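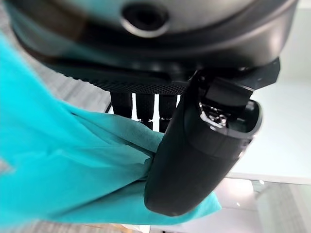 *Wrist camera, thumb and three fingers on the turquoise cloth. The thumb joint is visible in the opening of the shell.*

**April, Gedine cell, laundry task. Fault: thumb does not release**

I write this down while I still remember the order of things. We were at cycle 42 of the cloth sorting when the hand closed on the cloth and stayed closed. The open command was sent and the controller answered "done", but the thumb motor was still holding. I sent the command again, same answer. The arm then started its next move with the cloth still in the grip, and I pressed the stop.

Log from the hand controller:

- error code 724, thumb channel only
- the other fingers reported normal position
- thumb current at the limit for 20 seconds before my stop

The manual from Prinberg says that 724 is "position not reached". It does not say that the controller may answer "done" at the same moment. To me this is the more serious part of the fault. A stuck thumb I can accept, a false answer I cannot.

After the stop I cut the power to the hand and opened the thumb by the release screw. It needed more force than I expected. I found a short thread of fibre at the pivot, which I removed with tweezers. I am not sure that the thread is the cause. It was thin, and the motor should be stronger than that. Jailson Teixeira thinks the joint was already stiff, because this hand has passed 2,000 closings without service. He may be right. Kuzmenko asked for service at a lower number, and we did not follow it.

In the afternoon we repeated the task with both arms at half speed, teal cloth in the left hand and gray cloth in the right, basket on the stool between them. I kept my hand on the stop button for the whole run. No error in the log this time, but one run is not a proof.
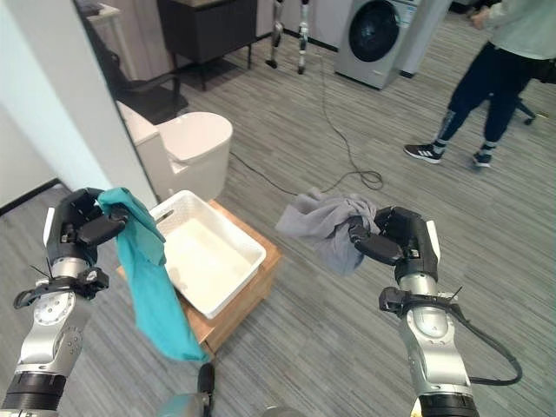 ## To do before the next run

- Put the cover back on the thumb joint, or ask Nuvau for a closed one.
- Change the script: after each open command, read the real thumb position. If it is wrong, the arm must not move.
- Brush out the pivots on both hands, and write the date on the sheet.
- Move the long black cable away from the carpet in front of the robot. It has a loop, and a foot can catch in it.
- Send the log with code 724 to Prinberg and ask about the false "done".

Until the script is changed, half speed only, and one person stays at the stop button.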